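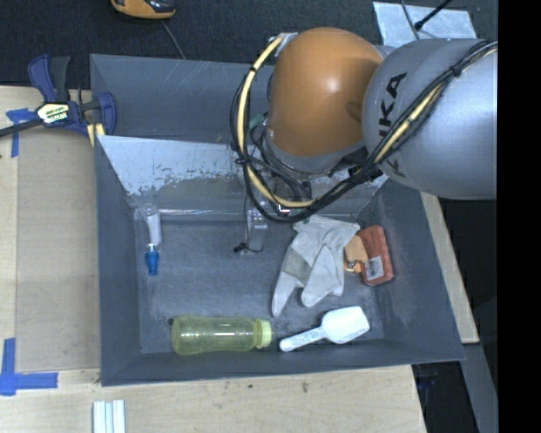 Pão de fermentação lenta, tentativa número 44. Sim, eu conto, tenho um caderno só para isto, manchado de massa em todas as páginas. A cozinha está um caos e a massa continua a não fazer o que eu quero. Ontem deixei-a na bancada até tarde, esqueci-me, fui ver uma série, adormeci no sofá. De manhã tinha transbordado. E a forma velha, a que veio de casa dos meus pais, está a ficar com o revestimento a lascar na borda, igualzinho àquele painel claro no fundo da caixa cinzenta, tinta a sair aos bocados e o cinzento-esverdeado por baixo. Numa caixa tanto faz. Numa forma de pão não quero comer aquilo. Foi para o lixo, com pena.

Portanto: forma nova. Andei a ver as da Fikska, que são bonitas e caras, e as da Pondley, que são feias e caras. Acabei por ficar com uma de ferro sem marca nenhuma, da loja ao pé da estação. Pesa imenso. Já me caiu a tampa uma vez, o azulejo não gostou.

Quanto à farinha. Acabou-se a de centeio que eu usava e no supermercado só havia a branca fina, de bolos. Mandei vir um saco da Dunmore, chegou ontem com um canto roto, farinha no tapete da entrada, farinha no gato. Mas é boa. Cheira a campo, absorve muito mais água do que eu estava à espera. Tive de juntar 50 gramas a mais e mesmo assim ainda colava à bancada toda.

O fermento. Ai o fermento. Chama-se Virkport, por causa de uma etiqueta que vinha no frasco e que nunca consegui descolar. Tem dois anos, já sobreviveu a uma mudança de casa e a umas férias em que ficou sozinho no frigorifico com um líquido preto por cima. Em janeiro fica sempre preguiçoso. A cozinha é gelada, a janela fecha mal, e ele demora o dobro do tempo a crescer. Experimentei pô-lo dentro do forno só com a luz acesa. Melhorou. Depois liguei o forno sem o tirar de lá — não vou falar disso. Salvou-se uma colher do meio e a partir daí recomecei.

Notas para mim, que depois perco o caderno:

Menos água da próxima. A sério.
Dobrar a massa de meia em meia hora, e não quando me lembro.
Sal só depois do descanso.
Comprar papel vegetal!! Acabou outra vez.
Lâmina nova, a que tenho rasga mais do que corta.

O pão de hoje saiu baixo mas com uma côdea que estalava toda ao arrefecer, fiquei ali especada a ouvir. O miolo um bocado húmido em baixo. Comi duas fatias com manteiga ainda quente, que toda a gente diz para não fazer, e fiz, e estava óptimo. O resto vai para torradas amanhã e talvez uma açorda, se sobrarem coentros, que estão a murchar no copo desde o inicio da semana.

Ainda queria escrever sobre a broa, a de milho, que me pediram a receita nos comentários. Fica para o próximo, tenho a bancada toda por raspar e a massa seca já agarrou.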